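To: Hamden Residences household list
Subject: Re: Bathroom cabinets, shelves and basin rims
Date: Saturday, April 3, 2021

Dear residents,

Thank you for the replies received on the draft bathroom standard. One is quoted for the benefit of all subscribers.

> The January notice asked us to clear the basin rim entirely.
> In a unit this small, where is the hand wash to go? The
> mirror cabinet has only the two open cubbies.
> Régis Rolland

The wording has been revised. Small bottles may remain on the left side of the rim, and a folded cloth on the right. Toothpaste and jars are to be kept on the upper shelf of the mirror cabinet. The lower cubby should be left clear for the incoming occupant. Refill bottles over 250 mL belong behind the vanity doors.

Residents are reminded not to use abrasive powder on the moulded basin or the brass-coloured drain.

The revised standard applies to all 187 units in the Kpodo and Skurniler wings.

Building Services, Hamden Residences

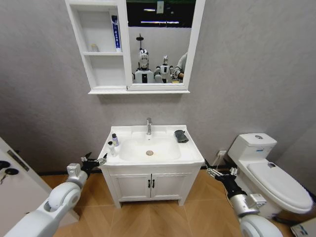
Régis Rolland replied that the left side would suit him well enough, and asked whether the cloth could hang inside the vanity door instead, as his never dries when it is left folded.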